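## 4. Trying the Gukeck Starter Kit on a Dish Rack

I'll admit I picked the dishes task because I hate doing dishes. The Gukeck kit comes with two arms, a pair of grippers and a wrist camera for each, and Notent (who sell it) promise you can be collecting demonstrations in a day. We needed five days, mostly because of one stubborn calibration script. After that we recorded 672 episodes with plates, cups and bowls on a white table, and I drove most of them myself.

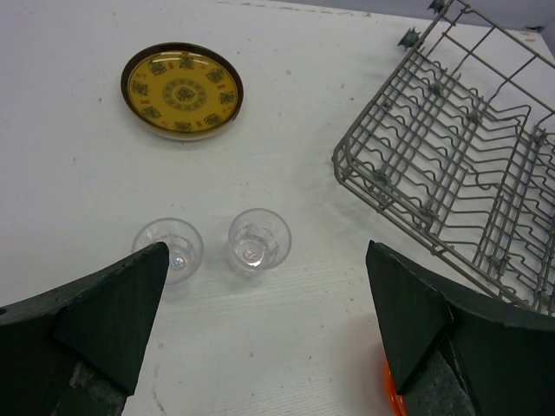 Transparent cups worried me most going in. Notent's bundled detector was trained on solid, colorful stuff, and I wanted to know how far the raw wrist views would get us with no depth sensor at all. Masanobu Honda, who ran the Plastuncombe baseline, bet me lunch that the wire rack would be harder than the cups. I took the bet – and I'm still not sure who owes whom.

Grasping thin wire is a fair test of any gripper, so we made it a task of its own. The kit's fingers taper nicely toward the tips, and I really came to like that shape!

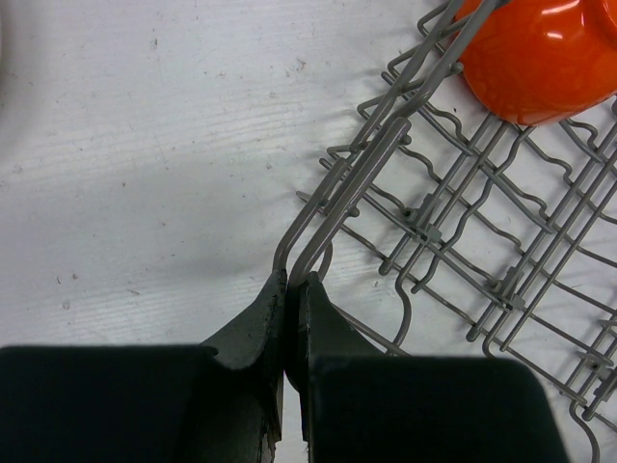
*Figure 3. Wrist view of the gripper fingers pinching a wire loop on the dish rack.*

The software lets you set the closing force in 8 steps, and we left it at the lowest for everything in this section. Teleoperation felt smooth enough that I stopped thinking about it by the second afternoon, though the foot pedal is stiff and my ankle complained.

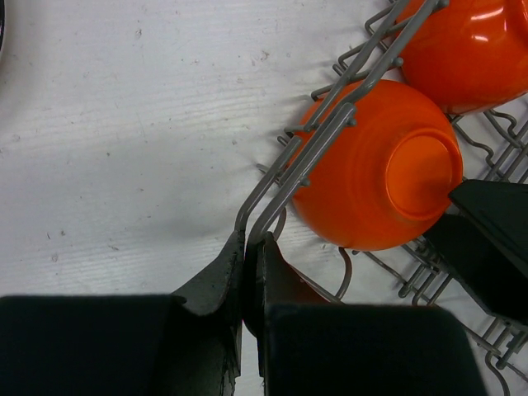

Working with both arms close together is where I'd like to see Gukeck improve things. The collision margin is one global number, so if you shrink it for close work over the rack, you've shrunk it everywhere (the manual mentions this in a footnote). We wrote a small patch that changes it by region and will post it in January with the first 100 episodes.

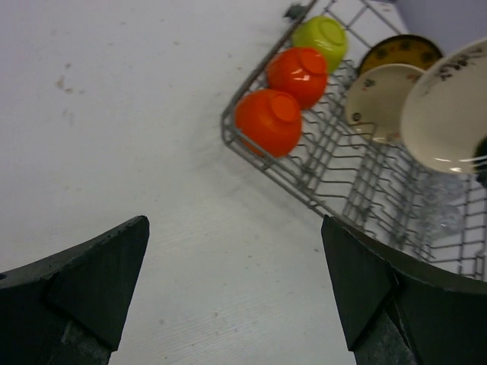

**Can the kit be used without Notent's cloud service?**

Everything we report here ran on a local workstation, and the only thing we lost was the web viewer for replaying episodes.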